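Wesell Garment Care

Wesell Garment Care is a commercial laundry and home folding service based in Cheetham. It washes, dries and folds clothing for private customers and small hotels, and also sends workers to customers' homes to fold and put away clothes. The company is known locally for its early use of automated folding equipment.

History

The company was started as a hand laundry with five employees. For most of its history, folding was done standing at long tables, and a new worker was expected to finish 30 items an hour by the end of the first month. The first folding machine, a Plalach towel folder, went into service on September 9, 2019. A second machine for flat sheets followed in November of the next year.

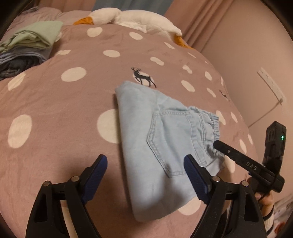
Automation at Wesell began with towels and sheets, which have a simple shape and come in few sizes. Everyday clothing was left to the staff and later became the subject of a separate project called Wimon, in which workers fold with hand-held grippers in place of bare fingers. Jeans are among the harder items. A pair with a gathered elastic waistband, doubled over with the back pocket facing up, is thick and smooth along the fold but bunched at the waist, and the two ends have to be gripped differently. Work on a bed adds the difficulty of a soft surface.

Effects on staff

The towel folder handles up to 100 pieces in the time a worker once needed for 30. No jobs were cut when it arrived, but the work changed. Four folders were retrained to feed the machine and clear jams, and the table crew moved to shirts, pants and children's clothes.

Lina Chamoun, the floor supervisor, has said that sore shoulders became less common after the change, while complaints about noise went up. Some longtime workers found feeding the machine dull and asked to return to the tables. A rotation was introduced under which no one feeds for more than 50 minutes at a stretch.

Workers on the Wimon project receive the same hourly pay as the table crew. Folding with grippers is slower than folding by hand, and the item targets do not apply to it.

See also

Industrial laundry
Folding machine
Job rotation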